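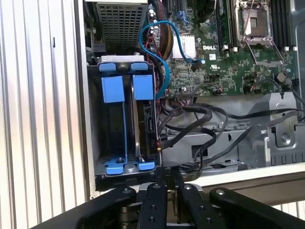 Whooping cough FAQ, Clendcombe Family Clinic
Updated Mar 2, 2020

What is it?
Bacterial infection of the airways. Also called pertussis. Spreads by coughing and sneezing, very easily, esp. inside one household.

How does it start?
Like a cold. Runny nose, bit of a cough, maybe a low fever. A week or two of that, then the coughing fits begin. Fits can end in a whoop, or in throwing up. Teens and adults often don't whoop at all, so no whoop does not rule it out.

My baby isn't coughing much. Still worried?
Yes, call. Small babies may hardly cough. They can stop breathing for a few seconds instead, or go bluish around the mouth. Blue or not breathing = 911, don't call us first.

How do you test?
Swab from the back of the nose. Unpleasant, quick. Works best in the first 3 weeks of coughing. After that we go more by history.

Is there a treatment?
Antibiotics. Started early they can make it milder. Started late they mostly stop you passing it on, the cough itself hangs around. Finish the whole course. Cough syrup doesn't do much and please don't give it to little kids.

When can my child go back to school?
After five full days of the right antibiotic. No antibiotics, then 21 days from the start of the cough. Vonley Elementary wants a note, we can print one at the desk.
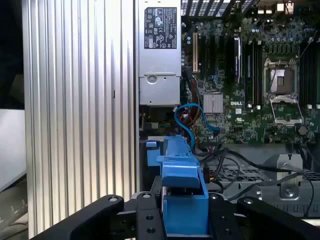 I had the shots as a kid. Am I covered?
Probably not fully. Protection wears off. Ask about a Tdap booster. Pregnant patients should get one in the third trimester, every pregancy, even if the last one was recent.

How did last year go here?
Busy August. We swabbed 231 patients over the year and gave 922 boosters. Most of the boosters were at the Sulemana Street office.

Somebody in our house has it. What about the rest of us?
Call, even if you all feel fine. We may want to treat everybody at once, specially with a baby or a pregnant woman in the house. Don't wait for a cough.

Can I just walk in?
Please phone from the parking lot first. We'll bring you in by the side door with a mask on. Phones open at 9, line is slow untill ten or so.

Who do I ask for?
Siham Nassar, nurse line. If she's with a patient leave your number and the childs date of birth, she calls back same day.

We use cookies to make this site work and to see which pages get read. By continuing you agree to our use of cookies. Accept Manage settings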